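Jalladik tracker: trajectory freezes, then jumps, on bedroom clothing takes
Status: Solved (by original poster)
Component: offline pose tracking
Product: Jalladik 2, command line build

Hi all, first ticket from me, so sorry if I put things in the wrong boxes. I do the post-processing for the hand-held gripper recordings at Skudside, meaning I take the fisheye video and the IMU stream, run them through the Jalladik tracker, and pass the trajectories on to the people who train the policies. I've been doing kitchen and desk takes with it for months and it's been lovely. Then I started on the bedroom batch and my week fell apart.

What happens: the map initializes fine, the first few seconds of the trajectory look smooth, and then as soon as the gripper gets down near the clothes the position just stops. The pose stays put while the video is very clearly moving. A second or two later it snaps to somewhere else, sometimes the right place, sometimes a good arm's length away. The tracker doesn't report itself as lost at any point! It says "tracking ok" the whole way through, which is why I didn't catch it until I plotted the height over time and saw a flat line with cliffs at both ends.

The batch is 64 takes. Most of them have at least one flat spot. Kitchen takes run on the same machine on the same evening come out clean.

Settings are stock apart from the feature limit, which I have at 1,000, and the calibration file, which came from the MacKinnon board we use for everything. Gripper mask is on. Loop closure is on.

Log from one of the bad ones, trimmed:

map initialized
tracking ok, inliers good
tracking ok, inliers good
imu/visual disagreement, visual weight kept
imu/visual disagreement, visual weight kept
loop candidate accepted
pose corrected

I do notice the "disagreement" lines but they're only warnings, and I get a few of those in the kitchen too.

Update, same evening

Tried the easy stuff first. Reinstalled, cleared the cache, reran with a fresh map per take in place of the shared room map. No change on the flat spots. The jumps got a bit smaller with the fresh maps, so I'm guessing those are two separate things. I also checked the time sync between video and IMU by lining up the little shake we do at the start of every recording, and it's fine, so I'm crossing that off.

I then turned off loop closure completely. The flat spots stayed and the snaps went away, but now the pose drifts off after each flat spot and never comes back. So the snap is loop closure trying to repair something that's already broken. Good to know, but it isn't the disease.

Update, next day

Fiddled with exposure and contrast. My theory was that dark cloth gives the detector nothing to hold on to, so I turned on local contrast boost and lowered the corner threshold. That gave me more features, for sure. It also made the freezing worse!! I had one take where the pose sat still for nearly the whole recording. That was the first thing that felt like a clue, because extra features should at worst be useless, and these were pulling in the wrong direction.

So I asked the tracker to draw its inliers on the video (the debug overlay flag, which I had forgotten exists) and went through one take a frame at a time. In the stretches with the freeze there's black fabric bulging up close over most of the right side, more black cloth lying on the mat, and the bamboo slats running along in thin parallel lines. What's left for it to use is the fan, the pillow stripes, the cartoon print along the wall, and of course the gripper itself, with those two bright yellow fingers standing right in the middle of everything.
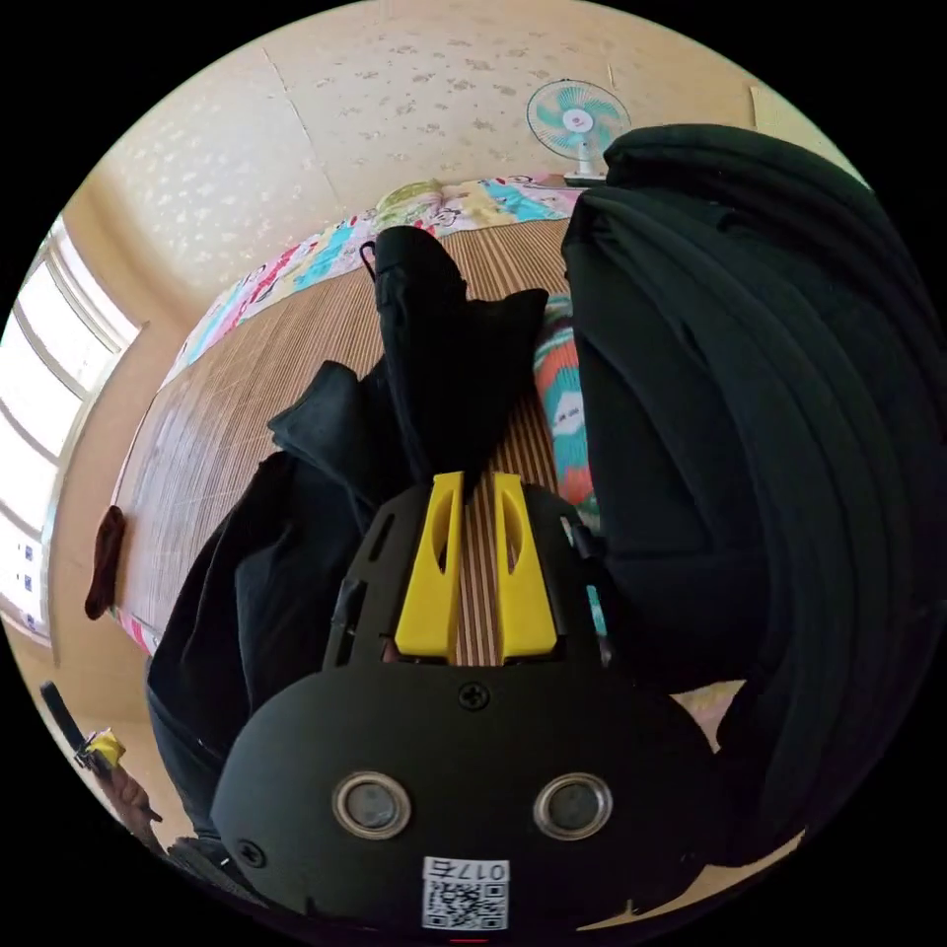
Can the tracker lock on to the gripper's own fingers even with the mask switched on?

It can, if the mask doesn't line up with the video. The mask is a still image that gets laid over every video image before feature detection, and it's only as good as its fit. Anything on the gripper that sticks out past it is fair game for the detector, and since the gripper moves with the camera, those points never shift. The solver sees a handful of rock-steady points and decides the camera is standing still.

And sure enough, once I zoomed in on the overlay I had a neat row of green inlier dots running up the fingers' edges. They were perfectly happy little dots with excellent reprojection error, because why wouldn't they be. In the kitchen takes a few of them are there too, but they get outvoted by hundreds of good ones on the cabinets and the clutter. Take away most of the background and they win the vote.

I had checked the mask, too! Or I thought I had. I had checked that it was loaded. I hadn't looked at where it landed.

Update, after lunch

Exported the mask as the tracker sees it and put it on top of a video still. It's shifted down by a good chunk, so the bottom of the gripper is covered twice over, so to speak, and the upper part of the fingers is sticking out bare. The mask came from our old recording profile, which crops the video a little differently from the one we moved to in January. Jalladik scales the mask to the new size without complaining, and because both sizes have the same proportions there's no warning. The crop offset is stored in the calibration file, and the mask loader doesn't read it.

What I did:

Redrew the mask on a still from the new profile, with a fat margin around the fingers. They open and close, so I played through a full open and a full close and painted over everything they sweep. I had only masked the closed position before, which can't have helped.

Put the contrast boost back to stock.

Set the static point rejection to strict. It's off by default and it throws out points that don't move in the image while the IMU says the camera does. If I'd had this on from the start I'd never have written this ticket, probably.

Raised the loop closure match threshold. The slats on that mat all look alike, and the overlay showed loop candidates being accepted one end of the mat to the other. Two of the worst snaps came from exactly that.

Reran the take from the log above and the flat spots are gone. The height curve now goes up and down with the hand the way it should. I compared the start and end poses on takes where the gripper goes back to its dock and they meet up nicely again.

Then I let the whole batch go overnight. A couple of takes still lose tracking for real, where the cloth covers pretty much everything, but now the tracker says "lost" and goes over to IMU only, and I can cut those stretches out. I'm completely fine with that. A gap I can see is a lot nicer than a pose that's lying to me.

Processing got slower, by the way. One take that used to finish in under a minute needs 90 seconds with the strict setting on. Worth it for me, but if you run this on a laptop you'll feel it.

A few things I'd like to ask of the maintainers while I'm here, in no special order. Please have the mask loader compare the crop offset with the calibration and shout if they differ. Please count "imu/visual disagreement" over the whole take and print it in the summary, because as single lines they're so easy to scroll past. And could the debug overlay draw the mask outline along with the inliers? I got there with an image editor but it was a silly amount of clicking.

For anybody who lands here from a search: if you use the Wotow importer to bring in older sessions, it copies the mask from the source folder along with the video, and it doesn't ask. I had the new mask in place and then imported three older sessions, and the old mask went right back on top of it. Check it after every import, or keep yours under a different file name and point the config at it - that's what I do now.

Setting this to solved on my side. I've attached my config and both masks, old and new, in case someone wants to reproduce the freeze. The mask loader part I'll open as its own ticket on Saturday when I have a quiet hour.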